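Friday Night at the Robot Bench

Last updated: February 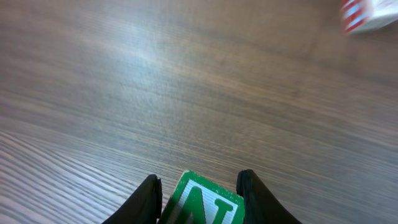 A green letter block in the gripper at Clarkier's open day.

By half past six the line at Clarkier's side door ran past the loading dock, and most of the people in it were under ten. They had come to see robot arms spell their names. I had come because my nephew begged, and I stayed until they started switching off the lights!

Clarkier opens its workshop to the neighborhood one evening a year. The rest of the time its people build small arms for packing benches and repair shops. The star this year was Vuvik, a tabletop arm with two fingers and a camera down by the wrist, so a screen beside the table shows you what the arm sees. It's a wonderful view. The wood grain goes by like a riverbed from a low plane, and then a letter slides in between the fingers, huge and bright.

Olga Veloso ran the table. She has been teaching arms to pick things up for 8 years and she still leans in when the fingers close. "Old blocks are the best test I know," she told me. "The paint chips, the corners get rounded, and every one of them sits a little differently."

Her program, called Trarnico, learned the job from 900 practice grabs, all guided by hand. A person moves the arm, the arm remembers, and after enough of that it starts making its own choices. You can tell when it's choosing. It slows down over a block, turns its wrist a touch, thinks better of it and turns back. The kids went silent every time.

It missed plenty. A letter E shot off the table and under a bench (huge cheer), and the lamps overhead gave it trouble wherever they shone off the wood. Veloso let a girl in a soccer shirt hold up a folder for shade, and the next try went fine. I liked that she didn't hurry past the misses. She asked the children what they thought had gone wrong, and their guesses were good.

Across the room, a bigger arm named Valente was stacking cartons. It can lift 50 pounds and hardly anyone looked at it. My nephew gave it a minute, then went back to wait for his N. His name is Nathan, and he wanted the whole thing.

Clarkier counted 1,295 visitors by closing. The workshop opens again next February, and the blocks will be back on the table.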